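Can a machine do my chores yet?

I get this question at every family dinner, mostly from my aunt, who wants to know when she can stop folding towels. I worked in shipping for a long time before I took up writing, so people assume I know. I know a little. I've spent a good part of November reading and asking around, and this is where I've landed.

For the house, the answer is mostly no. We have the robot vacuum, and it does fine on the hall floor as long as the kids' shoes are put away. We have the dishwasher, which people forget to count because it doesn't have arms. Past that, everything that's for sale is either very expensive or does one job in one kind of room.

Shop work is further along, but it depends on what you mean by shop work. At Laitinen, where I used to run the packing line, a machine taped and labeled nearly 212 cartons an hour. It never picked up a single item. People did that. The picking up, turning over and setting down was always the hard part, and it still is. A small box on a flat table is about as easy as that job gets, and it's where a lot of the effort is going.

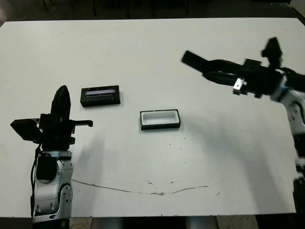 Two arms, one table, two small black boxes.

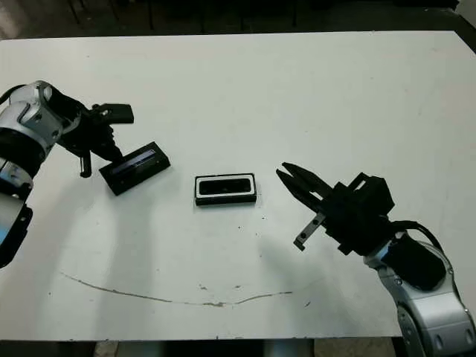 My friend Neema Ndung'u still manages a floor at Jement, and I asked her what she would hand over to a robot tomorrow if she could. She didn't say heavy lifting, they have a hoist for that. She said sorting returns. Every return comes back in a different state. Some are in the box, some are half in the box, some are in a grocery bag with the cord wrapped around them. A person looks at it for two seconds and knows what to do. She said she'd take a machine that was slower than her slowest worker if it could run through the night and didn't crush anything.

That stuck with me, because slow is fine at home too. I don't care if it takes 51 minutes to empty the dishwasher while I'm asleep. I do care if it breaks a glass, or if I have to stand next to it. Most of the demo videos I watched were sped up, some of them 10 times, and I don't hold that against anyone. I do wish they would all show the tries that failed.

Price is the other thing. Neema got a quote from Ernard for one work cell and it was more than she pays two people in a year, before the service plan. Jolus rents theirs by the month, and she's looking into that, but somebody on her floor would have to learn to run it and she's short on people as it is.

So what I told my aunt is that towels are a bad place to start. Cloth is floppy and no two towels land in the basket the same way – boxes at least hold still and keep their shape. She said she'd settle for a machine that matched socks.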